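Moved to Heltmont in December and since then I am trying to learn how people here put bread on the table. Some notes from my small kitchen.

First thing, the cloth. I was using a white cotton one and every crumb and every stain was there to see. Now I have a light gray one with a linen look, bought from Drandham. It forgives me a lot.

Second, the basket. At home we put bread on a wooden board and everybody cuts. Here my neighbors use a low basket and the bread goes in whole. I like it more than I expected.

Do not fill the basket. I did this with 6 rolls for my first lunch and the ones in the bottom became soft. One braided loaf is enough, with some free space next to it.

My braid recipe is simple: flour, milk, egg, butter, yeast, 200 grams of sugar if you make the double amount. I write the double amount because the single one is finished before evening.

The Mazza bakery also makes a good braid, for the days when I have no patience for dough. Go early, they close the door when the shelves are empty.

With the dough that is left over I make a small round bun. It is the baker's part, so it does not go in the basket.
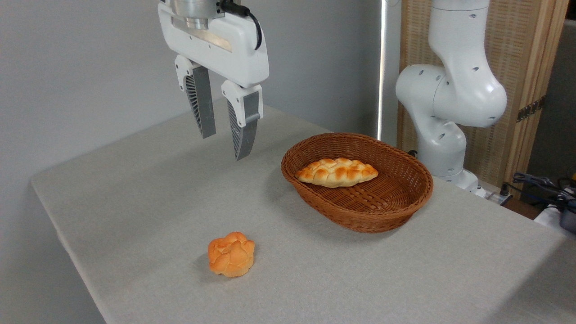 Vekon wrote under the last post that a braid should lie on a napkin, or the crumbs will go into the weave and stay there forever. I did not think of this! I was cleaning mine with a dry brush.

So next time I try with a napkin. If somebody knows how to fold it for an oval basket, please write me.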